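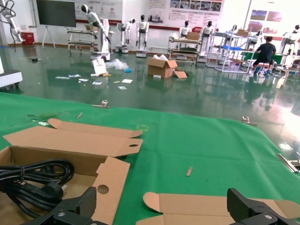 Chapter 9
The Shared Bench

Most books on hobby robotics open with a promise. A weekend, a kit, and your machine will be folding boxes while you drink your coffee. The members of the Dendmont workshop believed something like that when they began the build followed in this part of the book. By February they had logged 532 attempts at closing one cardboard lid, and the log does not make cheerful reading.

The log is still worth more than the promise. Demonstration videos show the attempt that went well. They seldom show the flap that sprang back or the tab that missed its slot, and they leave out the person who reset the work between tries. When a seller quotes a success rate, ask how many tries it covers and who decided what counted.

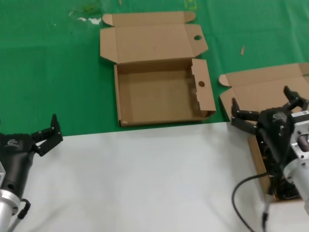

Cardboard is a harsh test for a hand with jointed fingers. It bends where it was creased and sometimes where it wasn't, and its edges fray with handling. A box that has been folded 15 times is a different object from a new one, a fact the Illey planning software used in this build has no way to represent. The builders first blamed the motors – an expensive guess.

This chapter covers fixing the work surface, choosing a test object, and keeping an honest record. You will need a table, a few clamps and a notebook. Leave the arm switched off until Section 9.3.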